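April, evening, at my desk in Skindenau

I slept badly and came in before seven. The heating in the corridor was still off, so I kept my jacket on and read yesterday's logs with cold hands.

The question is the same one we have had since winter: does the policy really use the wrist view, or does it learn the path of the arm by heart and only look at the picture when it is already too late? Ditte Grímsdóttir thinks it is the second. I did not want to believe her, but I wrote the test in such a way that she could be right.

The method is simple. We have 1000 recorded attempts on the computer cases, all made by hand control. After I removed the ones with a broken time stamp, 807 were left. From these I train two models. One gets the wrist pictures as they are. The other gets pictures from a different attempt, shuffled, so that the joint values are true but the view is false. If both models come out equally good, the camera is only a decoration.

This morning the results were ready. Over the whole movement the shuffled model is almost as good as the true one. I was quite unhappy for an hour. Then I cut the movement into three parts – approach, the part over the board, contact – and looked at each separately. In the approach there is no difference at all. In the last part the shuffled model is up to 6 times worse. So the camera matters, but only near the end, and our average was hiding it because the approach is so long.

I called Drarska at lunch to tell them. Sandhu's group there saw something similar with connectors, but they never separated the parts. They asked for my script. I have promised it, and now I must clean it, because the variable names are partly in my own language and partly in no language.

In the afternoon we made new recordings with the case open and the cables lying across the board, which is the most difficult arrangement for us.

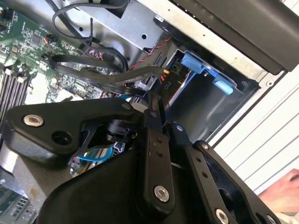 I want the next set to have more of the last part and less of the approach. Ditte suggests starting each attempt with the arm already low over the case. It would save time, but I am afraid we then lose the small corrections people make on the way down. We discussed it too long and did not agree. For tomorrow we take half and half.

Still to do: repeat the training with 3 different seeds, since one seed is not a result. Write to Aratetti about the storage. Ask if the corridor heating can start earlier.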